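# How a Deposit Bottle Gets Sorted

A drink bottle is made of more than one material. The body is usually a clear plastic called PET. The cap is usually a different plastic, called polypropylene or polyethylene. The label may be paper or thin plastic film. A recycling plant has to separate these parts before any of them can be used again.

In the town of Didby, shoppers pay a small deposit when they buy a drink. They get the money back when they return the empty bottle to a machine at the store. This is called a deposit return system.

## Step 1: The machine checks the bottle

The machine turns the bottle and reads its barcode. The barcode tells the machine what kind of container it is and how much money to pay back. A bottle with a torn or missing barcode is handed back. So is a crushed one, if the machine cannot read it. 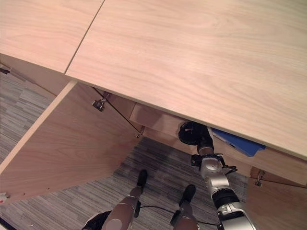
Next, the bottle passes between two rollers and is flattened. An empty bottle is mostly air, and air takes up room in a truck. One storage bin in a Didby store holds 200 whole bottles. The same bin holds 2,000 flattened ones.

## Step 2: The bottles are sorted

Trucks take the bottles to the Banport plant. There they move along a belt under a sensor. The sensor shines infrared light, a kind of light that human eyes cannot see. Each plastic reflects this light in its own way. When the sensor finds the wrong plastic, a puff of air pushes that piece off the belt.

Clear bottles and colored bottles go to separate bins. Clear plastic is worth more, as it can be dyed any color later.
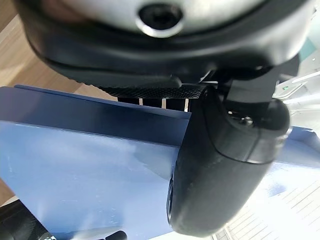

## Step 3: Grinding and washing

A grinder cuts the bottles into flakes. The flakes are washed in hot water to take off glue, sugar and bits of label. Then they go into a tank of water.

PET is denser than water, so PET flakes sink. Cap plastic is less dense than water, so cap flakes float. A paddle skims off the floating flakes, and the sunken ones are taken out at the bottom. Both kinds are dried.

## Step 4: Making pellets

The dry PET flakes are melted, pushed through a fine screen and cut into pellets the size of a grain of rice. A bottle factory can melt the pellets again and shape them into new bottles.

## Words to know

**Barcode:** a pattern of lines that a machine can read.

**Dense:** having a lot of matter packed into a space.

**Deposit:** money you pay now and get back later.

**PET:** the plastic used for most drink bottles.

## Try it

Put a bottle cap and a coin in a bowl of water. Write down which one sinks. Then test other small objects and keep your results in a table.
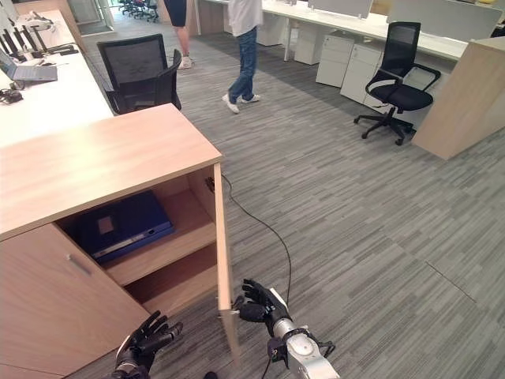 *A cabinet with one door open and a dark blue binder or file box inside.*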